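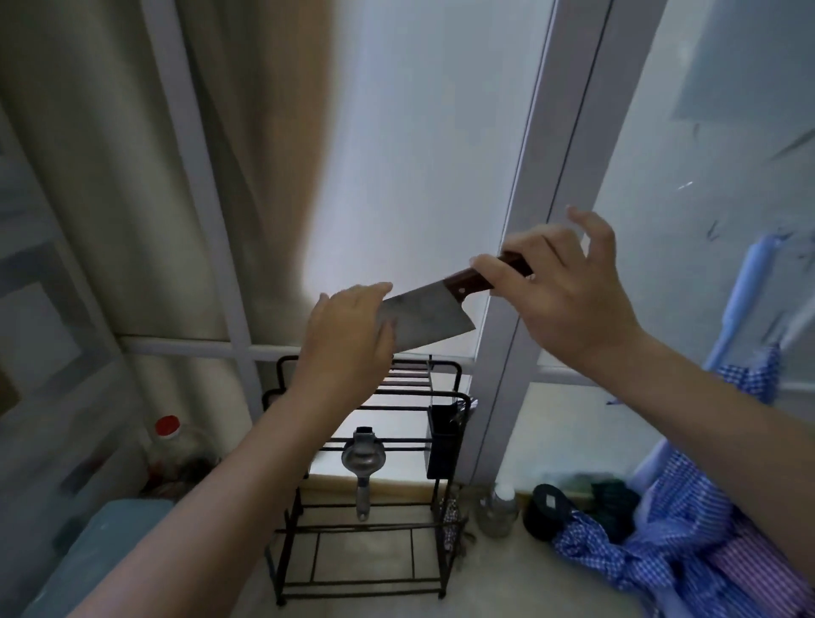 The old cleaver with the wooden handle, up against the kitchen window.

Hello again, and thank you for all the replies to the soup issue (I'm still working through them, and yes, I will try the one with barley). This month I want to talk about cleavers, because I own too many of them and I finally spent an afternoon doing something about it.

I should back up. In January I decided to go through the kitchen one shelf at a time. I did the spices first and felt very smug, then I did the plastic boxes and felt less smug, and then I got to the knives and lost the rest of the day. Knives are hard for me. I don't collect them on purpose, but people know I cook and so people give me knives, and I have never once said no.

The one with the dark reddish-brown handle is my favorite and also the ugliest. The steel has gone a dull gray, it has scuffs and darker patches all over the side, and it doesn't shine no matter what you do to it. I bought it at the Estach flea market for less than the price of lunch, from a table that was mostly doorknobs. I love that thing! The weight sits right up by your fingers if you hold it properly, which I did not do for the first two years.

Which brings me to Fidel Paredes. Some of you took his knife class at Fikre, the little cookware shop by the bus station, and you already know what he's like. He spent the first part of the class not letting us cut anything. He had us hold the cleaver up toward the light, thumb and first finger well forward on the handle, and lay the other hand flat on the side of the blade to feel whether it was true. Flat on the side, away from the edge, and slowly. I still do it every time I take one out after a while in the rack. You learn a lot from the side of a blade. You feel rough spots you'd never notice at the cutting board, and you can look along the spine toward the window and see if anything has bent.

My kitchen window is good for this, by the way. The glass is frosted so you get this big soft white light and no view at all, and I pull the beige curtain partway when it gets to be too much. I've complained about that window in this newsletter before (the no view part). I take some of it back.

So here is how I sort, in case you have a drawer or a rack that needs the same treatment. It isn't a system, it's just the order I ended up doing it in.

First I wipe down the counter and take the knives out a few at a time. I used to pull everything out at once and then I'd need the counter for dinner and the whole lot would go back in worse than before. I lay them flat with the edges all facing away from me. Then I check the handles. Wood I rub with my thumb near the rivets to see if anything has lifted or cracked. The black handles are easier, but grime gets in around the rivets, and an old toothbrush and a drop of dish soap gets it out again.

Then comes the edge. I do the paper test, same as everybody: hold up a sheet of newspaper and see if the knife slices it or just sort of chews it. Chewers go to one side. I can do a decent job on a stone now, but I'm slow, so I only do one or two at a sitting and put on the radio.

After that you have to decide which ones you use. This is where I get stuck. Three cleavers with black handles are very hard to tell apart in your own affections. A couple of mine still have little yellow stickers on them, down near the handle, and I won't tell you how long they've been living with me like that. (If you want stickers off: warm water, a minute of patience, then a little cooking oil on a cloth. Don't scrape at them with another knife. I have the scratch to prove it.)

One is so shiny you could do your eyebrows in it, and one is a flat matte gray that I reach for much more often. I don't think the finish makes any difference to a cabbage. The shiny one shows every fingerprint, though, and I find I wash it more carefully because of that, so maybe it has earned its keep.

The rack is the other half of the job. Mine is black wire with slots, and I like it because I can see what's in it and because air gets around the blades. The tall chef's knife goes in at the top and the big cleaver stands lower down. I'd been cramming things in any old way and then wondering why I could never find the one I wanted. My rule now is that whatever I use most weeks gets a slot, and whatever I don't goes in the box on the high shelf, wrapped in a dish towel with a rubber band. If I haven't gone up for it by the time the tomatoes are in, it finds a new home.

I also cleared out the spot beside the rack, where small things come to rest. Bottle caps, twist ties, a jar that I could not remember filling. You all have this spot. Mine gets a going-over whenever I do the knives now, and it makes the counter feel about twice as big even though I've moved almost nothing.

Several of you have asked what a good cleaver costs, and I'm the wrong person to ask given where I shop, but I did go and look. At Fikre the cheapest one on the wall was 37, and it felt perfectly fine in the hand. The fancy one in the glass case was 1,130, and I did not ask to hold it. If you're buying your first, go for something in the lower range that isn't too heavy, and spend the difference on a stone and a board that doesn't slide around. A thin blade will do your vegetables and your boneless meat. Please don't go at bones with it. Fidel keeps a chipped one behind the counter to show people, and the chip is the size of a lentil, and it makes me wince every time.

And dry them! I know I say this about everything (cast iron, cutting boards, the good colander), but a cleaver has a lot of surface and it will spot on you if you leave it sitting in the dish drainer. Towel first, then rack. If it's carbon steel, put a very thin wipe of oil on it before you put it away for any length of time.

Where did I end up? I kept the flea market one, obviously. I kept the matte gray one and, after some back and forth, the shiny one too. The last of the black-handled ones is going to my niece, who has just moved into her first apartment in Cunell and is currently cutting onions with a steak knife. I'll sharpen it before she gets it. She's been told to expect a lecture along with it.

If you've got a knife you can't part with, write and tell me about it. I read every one, even if it takes me a while to answer, and I'd love to run a few of the stories next time. 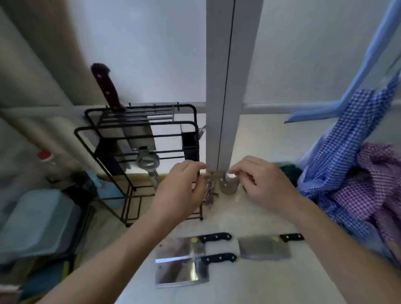 Odds and ends

Fidel is teaching again at Fikre next month, 2 sessions, both in the evening. Bring one knife from home and an apron. He says the class fills up from the front of the room, so come early if you want to see his hands.

The reader cookbook swap at the Enimon community hall is still on. Drop your books off any time after lunch and take home as many as you brought. I will be the one hovering near the baking table.

We also passed 2,000 subscribers, which I can't quite get my head around. Thank you for forwarding this to your sisters and your coworkers. Next issue will be about dumplings, and I'm going to need all the counter space I just cleared.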